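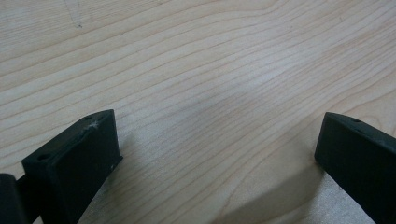
Akbari to Open Furniture Finishing Center in Gruden

GRUDEN, Aug 17, 2026 – Akbari, a maker of tables and desks for schools and public libraries, announced today that it will open a finishing center in Gruden in October. The site will bring sanding, sealing and final inspection under one roof and will create 120 full-time positions.

The company has leased the former Jindden mill on the east side of town. Renovation of the building began this spring and includes new ventilation, a loading area and a training room for apprentices. Akbari has signed a five-year lease with an option to renew.

"Our customers keep their furniture for a long time, and they expect to be able to have it refinished," said Imogen Hulme, chief executive of Akbari. "The Gruden center gives us the space to do that work alongside new production."

Under the refinishing program, school districts and libraries may return worn tabletops for repair. Akbari expects to process 2000 pieces in the first year. Pickup will be offered within the county at no charge, and other customers may arrange freight through their sales representative.

Water-based coatings supplied by Trinamov will be used on all new orders finished at the site. Existing orders will be completed at the company's current plant under their original terms.

Hiring for line and inspection positions is under way. Roland Rudd, who has managed the company's finishing department for the past several years, will serve as site director. Applications for the apprentice program will be accepted through the end of the month.

About Akbari
Akbari designs and builds wood furniture for education and public use. The company is privately held.

Media contact: Brenda Sowerby, Akbari Communications, extension 1372
© 2026 Akbari. All rights reserved. | Back to top

Recent releases
Akbari Names Imogen Hulme Chief Executive
Library Table Line Adds Adjustable Height Option
Updated Care Guide for Sealed Wood Surfaces

Comments (3)

Keith Bunting
Will the refinishing program take pieces from other manufacturers? Our district has a mix.

Reece Sedgwick
I worked at the Jindden mill until it closed. Glad to see the building in use again. Is there a second shift planned?

K. Bunting
Also, does the free pickup cover private schools in the county?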